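Comparer deux types de doigts de préhension sur un poste à deux bras

Publié en mai par Unnur Ragnarsson
Temps de lecture : 2 min

Notre laboratoire évalue, dans le cadre du projet Ivivbridge, la saisie d'objets plats et lisses posés sur une table. Avec les doigts angulaires, l'objet se redresse parfois à la fermeture. Convient-il de changer de doigts ou de revoir la consigne de vitesse ?
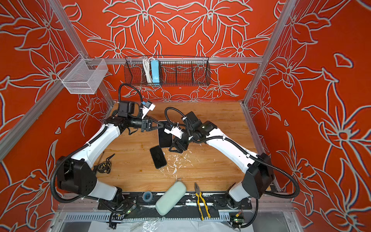
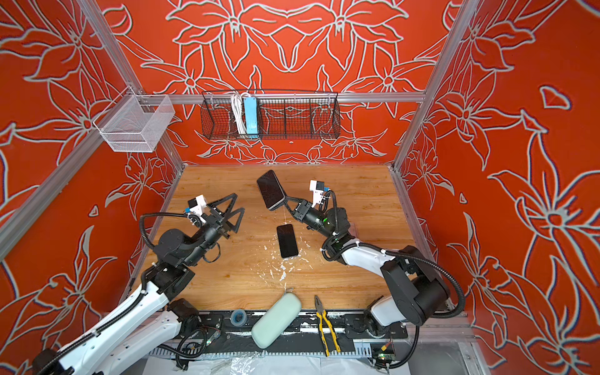

Chaque configuration est soumise à 50 essais, caméras de poignet actives. Je vous saurais gré de tout retour d'expérience.

Valdemar Þórarinsdóttir
Nous recommandons de ne modifier qu'un paramètre à la fois. Réduisez d'abord la vitesse de fermeture à 80 % de la consigne, puis reprenez la série avec les mêmes doigts. Il importe également de consigner séparément les résultats de chaque bras, les caméras n'ayant pas nécessairement le même étalonnage.

Grímur Holst
Même difficulté chez Kvam. Des patins souples ont suffi.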